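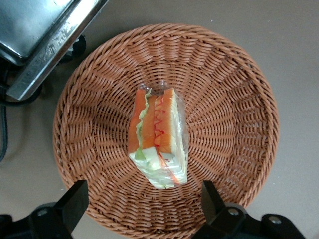
Several residents asked at the last information session whether the new arrangements mean that lunches can no longer be brought from home, and the answers given that evening have been added to the questions already published on this page.

Frequently asked questions: meals and kiosk services at the Codby Community Centre

Who operates the kiosk?
The kiosk at Codby is operated by Pendmont Catering under an agreement with the Centre. Pendmont sets the menu and employs the kiosk staff. The Centre remains responsible for the dining area, the shared kitchen and the waste bins.

May I bring my own food?
Yes. Food from home may be eaten at any table in the dining area and on the lawn. It may not be eaten in the library, the computer room or the Mangundap Hall, except where a hirer has arranged catering in advance.

What are the opening hours?
The kiosk is open from 8.30 am to 3 pm on weekdays and from 9 am to 1 pm on Saturdays. It is closed on Sundays and public holidays. Reduced hours apply in the second half of December and are displayed at the front counter.

How do I pay?
The kiosk accepts cash and EFTPOS. There is no minimum purchase and no surcharge on card payments. Members of the Centre may also load credit on to their membership card at reception. Credit does not expire, but it cannot be exchanged for cash.

Are sandwiches made on the premises?
Sandwiches and rolls are prepared each weekday morning in the kiosk kitchen. Saturday stock is delivered from Pendmont's own kitchen. Every packaged item carries a label stating its ingredients, allergens and use-by date. Customers who are unable to read a label should ask kiosk staff for assistance.

Does the kiosk cater for allergies?
Gluten-free and dairy-free items are available daily. All food is prepared in a kitchen where nuts, eggs, sesame and wheat are handled, and neither Pendmont nor the Centre can guarantee that any item is free of traces. Persons with a severe allergy are advised to bring their own food.

Can I order lunch for a group?
Group orders are accepted for meetings held at the Centre. The order form is available at reception and should be lodged by noon two working days before the meeting. Orders for more than 300 people must be discussed with Pendmont before a room booking is confirmed. Cancellations received after the closing time are charged in full.

May I use the shared kitchen?
The shared kitchen may be used by any group that has booked a room. Benches are to be wiped down and crockery returned to the cupboards before the end of the booking. The dishwasher is not available to hirers.

What happens to unsold food?
Packaged food that has been kept chilled and is within its use-by date is offered to the Tremix food relief service, which collects on weekday afternoons. In the last financial year Tremix accepted 3,703 items from the kiosk, of which 894 were sandwiches or rolls. Unpackaged food is composted.

Why have disposable cups been withdrawn?
The change was requested in responses to the members' survey. Ceramic mugs are provided for use in the dining area, and customers may have their own cup filled at the usual price. Borrowed travel cups carry a refundable deposit of $2.

How do I make a complaint or suggestion?
Comments on food or service should be directed to kiosk staff in the first instance. Written complaints may be left at reception and will be acknowledged within five working days. Matters concerning food safety should be reported immediately to the duty officer.

Page last updated 23 June 2018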